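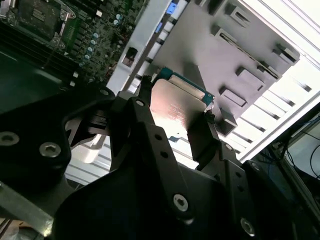
Processor held over, Rindholm chassis, board top left.

# umosgate-cpu-swap

Notes and part list for changing processors in the Rindholm servers. Written up by Senan Tully, mostly from memory and the back of an envelope. Last touched 2023-11-21.

12 shares · 2 comments

## What's in here

- notes/ – one text file per machine, what came out, what went in
- parts.csv – every part on the shelf, 769 rows, some of them are screws
- photos/ – close-ups of processors, sockets, brackets
- labels/ – the print sheets for the bags

Whole thing is 3,791 files if you count the old photos folder. Don't bother with the old photos folder.

## Before you start

Power off at the wall, both leads. Wait a bit. Strap on your wrist, clipped to bare metal on the chassis and not to a painted bit. Clear a patch of bench big enough for the lid and the cooler side by side.

You need: the long screwdriver, lint-free cloths, the alcohol, paste, two trays. Ó Dálaigh trays are fine, the deep ones. Don't use the shallow ones, chips slide out when you carry them.

## Taking the old one out

1. Lid off. Air guide off if there is one.
2. Cooler screws a turn at a time, corner to corner. Don't undo one side all the way first.
3. Twist the cooler slightly before lifting. If it won't budge leave the paste to warm up – run the machine for 20 minutes, power down, try again.
4. Lever, then the frame.
5. Processor straight up, by the edges. Nothing touches the underside.
6. Into a tray, lid on tray, label on lid. Now, not later.

## Putting the new one in

Check the model against the notes file for that machine. The print is on the metal top and on some of ours it's very faint, so tilt it under the lamp. If you can't read it don't guess, put it back in the tray and ask.

Corner mark on the chip to corner mark on the socket. Hold by the edges, lower it flat, let go. It should sit with no pushing. If it rocks, lift it and look again. Bent pins are the one thing we can't fix here and a board from Flenier takes weeks.

Wipe the top, paste, cooler back on, same corner to corner business. Fan lead!! Then air guide, lid.

First boot is slow after a swap. Leave it alone. Memory check can look like it has hung.

## Columns in parts.csv

- id – number on the bag
- kind – processor, cooler, bracket, screw, other
- model – as printed, not as advertised
- fits – machine names, seperated by semicolons
- state – ok, untested, dead
- where – shelf and tray

"untested" means nobody has booted it since it arrived. Please don't change it to ok because it looks clean.

## Known problems

- The bracket names don't match between notes/ and parts.csv. Use the csv.
- Some rows from March have the cooler and processor swapped over. Fixed the ones I found.
- Machine 2 has no notes file, it was done before this folder existed
- labels/ prints slightly too wide on the upstairs printer

## Using it

Copy what you like, internal or not. Tell me if a step is wrong, or just change it and put your name in the notes file. Dead chips go in the box under the bench, marked, not in teh bin.

2 comments · Share · Save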